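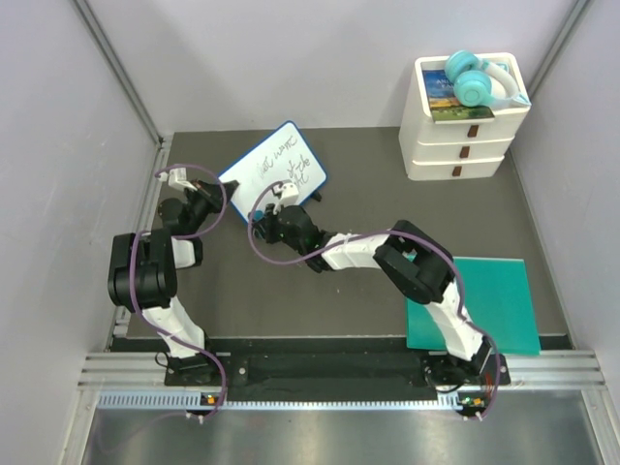
**Flasix two-arm bench kit, bought through Trivalero. Three stars, and I went back and forth on the third.**

I run purchasing for a small lab at Trujillo, which means I'm the one who has to explain the invoice. So this review is mostly about money and planning. If you want payload charts, the seller has plenty.

The quote looked fair. Two arms, two wrist cameras, the enclosure, the mounting strip across the front. What the quote did not show was shipping on the wall panels (billed separately), a second power supply, and spare fingertips, which Trivalero lists under "consumables" on a page I didn't find until we needed some. Put those in your budget request from day one. Going back for a second approval four weeks after the first one is no fun.

The sales page promises "desk-ready in an afternoon." Getsemaní Hinojosa did our setup and it took her 4 days, two of them on calibration. She's good at this. If you're writing a schedule, ignore the afternoon.

What I liked:

- The white cases on the arm links wipe clean.
- Both arms can get to the same spot on the table, so you can put one gripper on each side of something flat, like a kid's whiteboard. I had my doubts about that before we bought.
- Plain bolts and slotted aluminum rail. You can get replacements anywhere.

What I didn't:

- Cable routing. The purple camera cables swing out in big loops by the grippers and then run down the arms to the base. For this price I expected something tidier. We've ordered clips, out of our own supplies line.
- The small circuit boards sit out in the open along the front, under the arms. A cover was "coming in February." I have stopped asking.
- The table fills up faster than the floor plan suggests. Put a drawer unit in the back corner and a mat in front of it and you've given up most of one side. Measure with your own stuff in there.

We also had a quote from Jisudov. It came in higher, but it included training and a real service contract with a phone number on it. I turned it down to save money, and I'm no longer sure I saved any. Trivalero's support is email only. Replies are polite and slow.

Would I buy it again? One kit, maybe, with 100 percent of the extras priced in writing first. I would not sign for a second one on the strength of the demo video. Ask for a loaner, and ask who pays the freight if you send it back.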